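**Mimberg** – Ten robotics labs have signed up to a shared set of rules for tabletop handling work with humanoid robots, and it's a document people might enjoy reading. The Mernel Practice, as it's called, runs to 54 pages including the blank forms, but the rules themselves fit on two sides of paper. There are 13 of them. Version 3 came out in July and it's the first one open to anybody who wants to use it.

Earlier versions were passed between two founding groups, the robot builder Reven and the Tamayo test hall on the east side of Mimberg. Both had the same problem. Each was running the most everyday of robot jobs – pick up a piece of fruit, put it on a plate – and each was reporting good numbers, and when they sat down together the numbers couldn't be compared at all. One group counted a placement as good if the fruit ended up touching the plate. The other wanted the fruit at rest, the hand open and the arm back at its start position before anybody ticked a box. Same job, same fruit, and two very different ideas of "done."

So they wrote down what "done" means. That turned into rule one, and the rest grew from there! 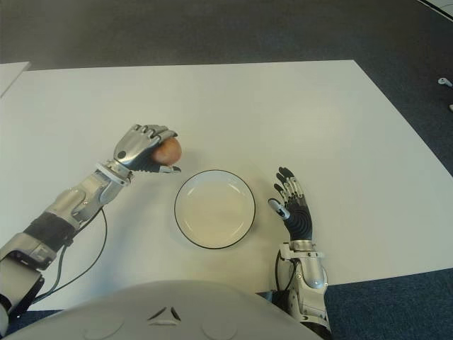

What makes the new version such a good read is how plain it is. A lot of material on robot safety and testing is written for people who already sit on the panels that write it. The Mernel Practice is written for the person at the table at 8 in the morning with a plate in one hand and a clipboard in the other. Rule two, for instance, says in full: "Clear the table. If the task doesn't use it, it doesn't stay." Rule five says that everyone in the room must know which stop button belongs to which robot, and that the person running the session has to ask them out loud before the arms get power.

Rule six is the one that started the most arguments during drafting. It covers the hand that isn't doing anything. On a two-armed robot, one hand often does the whole task and the other just has to be somewhere, and for years most groups let it rest wherever the last program left it. The new text asks for a named parking pose, written on the session sheet, that keeps the idle hand in view and away from the object being moved. Open or closed is up to the lab, as long as it's the same all session. Reven wanted the hand lowered to the table. Tamayo preferred it raised, where an observer standing across the room can see every finger. The final wording allows either.

There's a nice passage on cables too. External cables have to be checked with the arm at full reach and again with the arm pulled in, and the loop that's left over may not cross the path of the object. The drafting notes at the back say that cable slack took up more meeting time than grip force. Anyone who has spent a week with a robot arm will believe that without trouble.

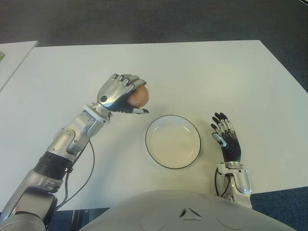 *Fruit to plate, the standard's first reference task: one hand holds the fruit above the table, the other stays upright and open.*

### What the rules ask for

The 13 rules are sorted by when they apply. Four are for setup, six for the session itself and three for afterward. A shortened look at the ones that readers have been asking us about:

- **Surface.** Plain, flat and one color, so that a dropped item or a stray part is easy to spot. Labs may use any material they like if it can be wiped clean.
- **Object.** Real fruit is allowed, and so are imitations, but the session sheet must say which. Mixing the two in a single set of trials is out.
- **Release height.** The gap between the fruit and the plate at the moment the hand opens must be recorded. Dropping from high up and hoping is no longer a pass.
- **Hands off.** No person reaches over the table while either arm is powered. Resetting the fruit means stopping first, every time.
- **Failures.** All of them go on the sheet, including the ones where the operator "would have caught it."

That last rule gets my vote for best of the bunch. Under the old habits, a trial that went wrong because the fruit was badly placed at the start would quietly be run again. Now it's logged with a code, and the codes are short enough to learn in an afternoon: S for a slip, M for a missed grip, P for a plate contact, and so on down the list. A lab can still leave setup errors out of its headline score. It just has to show how many there were.

Plate contact deserves a word. Touching the rim with a thumb or fingertip isn't counted as a failure by itself, which surprised some of the newer members. The reasoning in the notes is that a person setting the table touches the plate as well. But if the plate moves, the trial is marked P, and if it moves far enough to leave the circle drawn on the session plan, the arm has to be stopped and the plate put back by hand.

### How the checking works

Joining is free, and there's no certificate to hang in the lobby. Each signed-up lab agrees to a visit from another member once a year. The visitors bring their own fruit and their own plate, watch a set of 10 trials from start to finish, and fill in their own sheet without looking at the host's. Then the two sheets are laid side by side.

The first round of visits took place before Version 3 was published, and the results went straight into the text. The biggest gap between sheets was over timing. Hosts tended to start the clock when the arm moved, while visitors started it when the operator gave the command. Version 3 settles on the command. The second biggest was over what counts as a grip, in cases where the fruit sits between the thumb and the underside of the hand with the fingers doing very little. That's now a grip if the fruit leaves the table and stays off it, however odd the hand looks.

I love that rule. Robot hands find some wonderfully strange ways to hold things, and a test that only rewards the tidy ones would be measuring manners.

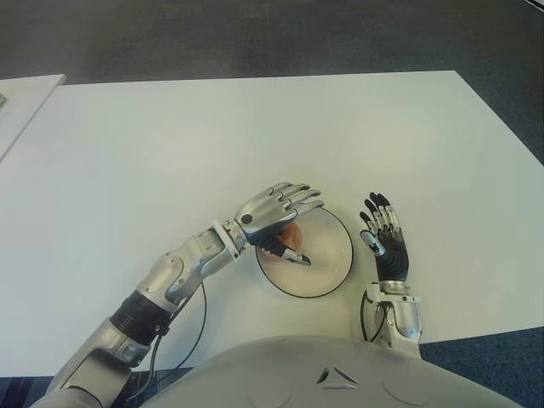 **Reading time: 6 minutes**

### Good news for small labs

The part of Version 3 that should travel furthest is the starter sheet, a single page meant for schools, clubs and labs with one robot and not much floor space. It covers a table, a plate, an object and a clear area on every side where a person can step back. The stop-button rule and the hands-off rule apply in full. Most of the paperwork is trimmed down to a few boxes, and the parking pose can be a sketch.

Tamayo plans to run open mornings for anyone who wants to try the sheet out, with the doors open from 9 a.m. and the arms powered down by noon so that visitors can get up close and look at joints, covers and wiring. Places will be handed out by the desk at the hall. Reven, for its part, is rewriting the quick-start booklet for its own customers so that the very first exercise follows the Mernel rules. New owners will learn the session sheet along with the power switch, and that's such a sensible idea that other builders will surely want to do the same.

There are gaps. Version 3 says nothing about tasks where a person and a robot share the table, and it stays clear of knives, glass and anything hot. Soft fruit is only half covered: the rules say bruising should be noted, but they don't say how to measure it, and the notes admit that two people can look at the same peach and disagree completely. A working group has started on that, and labs with ideas (or with a good supply of peaches) are invited to send them in.

Handing objects from one hand to the other is also on the list for the next version. That will mean going back to rule six, as the idle hand won't be idle anymore. Draft text is due to reach members before the next round of visits, and comments from labs outside the group will be taken on the same form.

Copies of Version 3 and the starter sheet are available from the front desk at the Tamayo hall in Mimberg. The blank session forms may be copied freely.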